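Re: Oiled tabletop going orange, what finish next?

mkw_bench
Top is 559 mm deep, wood grain runs the long way. Two coats of Curham hard oil in April. Color shifted well past what the sample chip showed. I want a neutral tone. Strip it, or tint over?

gruntle50
Tinting over cured oil won't hold. Sand to bare wood, start at 100 grit.

Urnitz_fan
Disagree on 100. It leaves scratches you will chase all day. Start finer.

gruntle50
Finer paper clogs on oil. I have done this on two tops.

mkw_bench
The tone I am trying to get away from is close to this one.

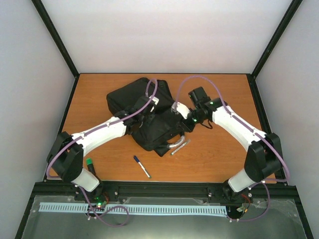

Photo: Henryk Tomaszewski / Skitico

Urnitz_fan
OK, orange-brown with pale gray walls next to it. Gray pushes any warm surface further toward orange. Check yours against a white sheet in daylight before you strip anything.

mkw_bench
Checked at noon. Still orange.

gruntle50
Then strip it. Water-based clear afterward, no oil.

plane_iron
Stop at 180 before the clear coat. At 400 the surface is too closed and adhesion suffers.

Urnitz_fan
Agree with that part. Test on the underside first.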